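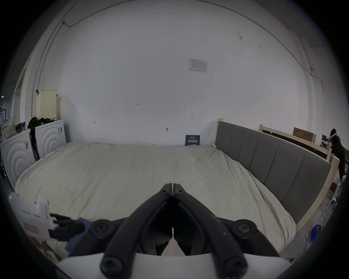
Cream duvet on the bed, rumpled with soft folds. The headboard's padded panels run vertically.

Section 6: Making Up and Caring for Your Wallimby Bed

By now your Wallimby bed is standing on its own feet and the mattress is in place, so the hard part is behind you. What's left is the pleasant part, dressing the bed and learning how to look after the padded headboard and the bare wood around it. Set aside a quiet half hour for your first try. After a week or so you'll be doing it before the coffee is ready!

Before you start

If you have only just tightened the side rails, please go back and check them once more now that the mattress is on. The weight settles everything a little, and a bolt that felt snug yesterday may take another quarter turn today. Your bed will also be easier to make if you can walk along at least one long side of it.

Putting on the duvet

1. Clear the bed completely. Clothes, pillows, the book you fell asleep over – all of it goes on a chair for now.

2. Pull the fitted sheet tight, starting with the two corners at the headboard. Lift each mattress corner with one hand and tuck with the other, and keep your knuckles away from the wooden frame as you do it.

3. Turn the duvet cover inside out and lay it flat with the opening toward the foot of the bed. Reach inside, take hold of the two far corners, and grip the matching corners of the duvet through the fabric. Now shake the cover down over it. (If you are not very tall, standing on the floor and letting the bed hold most of the weight works much better than standing on the mattress.)

4. Close the opening and lay the duvet across the bed. Let it hang evenly over both long sides and a little over the foot.

5. Smooth from the headboard outward with flat hands. Work the larger folds toward the nearest edge, and don't fret over the small wrinkles. A thick duvet in a pale color will always show a few, and most people find they soften overnight.

6. Put the pillows back last, leaning them lightly against the padding.

Note: A duvet that keeps sliding to one side is usually bunched up inside its cover. Open it and look at the corners before you blame the bed.

Looking after the headboard

The upholstery likes a gentle vacuuming with the soft brush every 3 weeks. Go from top to bottom along each panel, and then run the narrow nozzle down the seams between them, where the dust likes to gather. For a fresh spill, press a clean white cloth on the spot and lift. Please don't rub, tempting as it is, as rubbing roughens the fabric.

Caution: Do not use bleach, furniture polish or a steam cleaner on the padded panels.

Looking after the wood

The light wooden parts need only a dry cloth. If you'd like to add a clear wax, try a little on the back of a post first and let it dry overnight – pale wood can darken more than you expect. Wipe up water right away, and keep wet towels off the side rail.

Caution: Never drag the bed by its headboard. Two people should lift it together by the side rails, after the bedding has been taken off.

Spare bolts and touch-up wax are listed in the Stiviteo parts booklet under number 418.

Last revised 23 July 2021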